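How I Finally Sorted Out My Food Containers (With a Roll of Blue Tape)

February 21, 2026

If your container cupboard is anything like mine was, you open the door with one hand and hold the other hand out flat, ready to catch whatever comes down.

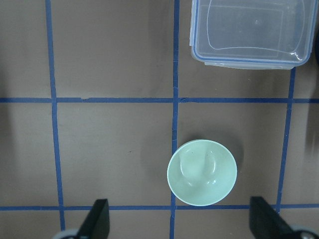 I had been putting this job off since December, when I was trying to send people home with leftovers and could not find one lid that fit one box. I ended up handing out a very nice stew in a mixing bowl with foil over it. (I never got the bowl back. If you have it, keep it, it had a chip in it anyway.)

So I cleared the table, got out a roll of blue masking tape and made myself a grid. I love a grid! I've done the drawer-by-drawer method, and the one where you dump everything on the floor and cry a little, and the grid beats both of them by a mile.

Laying the tape

Use masking tape, the painter's kind, and lay it straight onto the table. Mine has a flat, matte top and the tape comes up off it cleanly, but please try a short piece first in a corner you don't care about, especially if your table is waxed or has an old finish. Leave that piece on for an hour and see what it does. I once pulled a stripe of varnish off a side table in my old place in Flekodcombe and I still think about it.

Don't measure. My lines go wavy the minute I stop concentrating and it makes no difference at all. Run your long strips first, all in one direction, then lay the cross strips over the top. Press down where they cross or the ends will lift and catch on things. If you pull too hard the tape stretches thin and then springs back on you, so unroll a good length, lay it down slack and smooth it with the side of your hand.

Make the cells bigger than you think. A cell needs to hold your biggest box with a bit of space around it, and small cells just mean everything sits on the lines and you lose track of what belongs where.

What goes in the cells

One shape per cell. I tried sorting by size first and it was hopeless, as a tall round one and a flat square one can hold the same amount of soup and will never, ever stack together. Shape is what matters. Rectangles here, rounds there, bowls with lids in another, and one cell for the odd things like the long skinny one I bought for celery and have used twice.

Put the bases out first and leave the lids in a heap on a chair. Then pick up one lid at a time and try it on. If it clicks on, it goes with its base. If it has been around every base in its shape and still has no match, it goes in the bag. No second chances, no "maybe the bottom is at work." I had 17 lids in my bag by the end and I can't tell you how much better I felt.

The smell test

While everything is out, sniff each box. Really get your nose in there. Plastic hangs on to onion and tomato like you wouldn't believe, and if you stack a smelly one inside a clean one you soon have two smelly ones.

For the smelly ones I do a paste of baking soda and a little water, smear it all over the inside, leave it overnight and wash it out in the morning. If the smell is still there, crumple up a sheet of newspaper, stuff it in, put the lid on and forget it for a couple of days. That has rescued some curry boxes I was ready to throw out. Orange stains are another matter. Sunshine on a windowsill fades them a good bit, but I've never had one go completely.

Those blue seals

A lot of the clip-type boxes have a soft rubbery ring that makes the seal, and quite often it lifts out. I didn't know that for years and I'm a bit ashamed of what I found under mine. Use the handle of a teaspoon to ease it up at one corner (never a knife, you'll nick it and then it leaks) and pull gently all the way around. Soak the ring in warm soapy water, go around the groove with an old soft toothbrush, and let both parts dry completely before you put them back together. Stand the ring on its edge in the dish rack so air gets to both sides.

If a ring has gone loose, check that it isn't in upside down before you give up on it. I had a Trovora box that I swore had stretched, and I'd just put the seal in the wrong way up. My Skokell ones are the fussy sort where the ring only fits one way around the corners, so I do those one at a time and never mix the rings in the sink.

Putting it all back

Here's the part where the grid earns its keep. Leave it all out on the table and look at how much room each shape takes up. That's how you decide who gets the good shelf. My rectangles won easily, so they went at the front, nested, with their lids standing up in an old file holder next to them. The rounds went behind. The odd cell I cut down to three things and put on the top shelf where I need the step stool.

I kept 11 boxes. That sounded mean to me when I said it out loud, but we're a small household and I haven't run out yet, not even the week I made my big batch of chili in the Carbone pot and had to portion the whole lot.

Lifting the tape

Do it the same day if you can. Tape that sits for a week in a sunny room gets stubborn and leaves a gummy line. Pull it back low and slow, nearly flat against the table, and take the cross strips off before the long ones since they're sitting on top. Any sticky bits come off with a dab of cooking oil on a paper towel, then dish soap, then a wipe with a damp cloth. Ball up the used tape and roll it over the chair cushions before it goes in the trash - it picks up crumbs and cat hair beautifully.

I've got the junk drawer lined up for next time, batteries and all. Wish me luck with the keys.

2421 shares
200 comments

Related tips
Getting Tomato Stains Out of a Cutting Board
My Freezer Label System (It's Just Tape and a Pen)
How to Fold a Fitted Sheet Well Enough
Cleaning the Rubber Gasket on a Washing Machine
What I Keep Under the Kitchen Sink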